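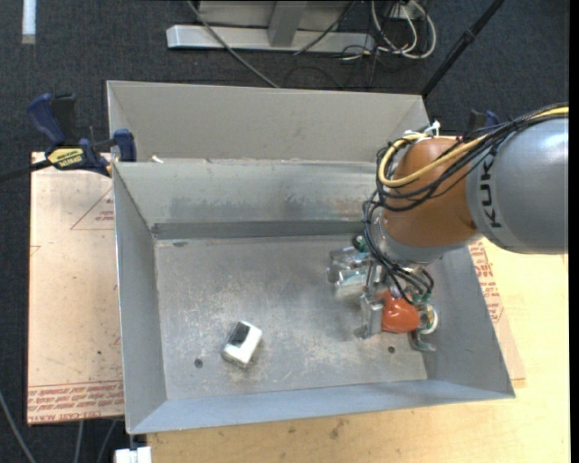
4.2 Reading wristbands on the way out. Guests at the Makia festival handed back their bands at the exit gates, and we were lucky enough to keep 3,631 of them for our study of how well the tags hold up over a long weekend of dancing, sunscreen and rain. Each band was read again in batches of 30, at a height of 67 cm, with the Flota reader we had used at the entrance. Metal is a well-known troublemaker for radio tags, and a gray sheet-metal bin with sloped walls and a divider, like the one in Figure 3, is a surface we wanted to treat with some care – so every batch was read once on bare wood and once on metal.

Figure 3. Two-compartment metal bin on a wooden tabletop.

We repeated the whole exercise with 300 unused bands from Skamham, which gave us a friendly baseline to lean on in Section 5.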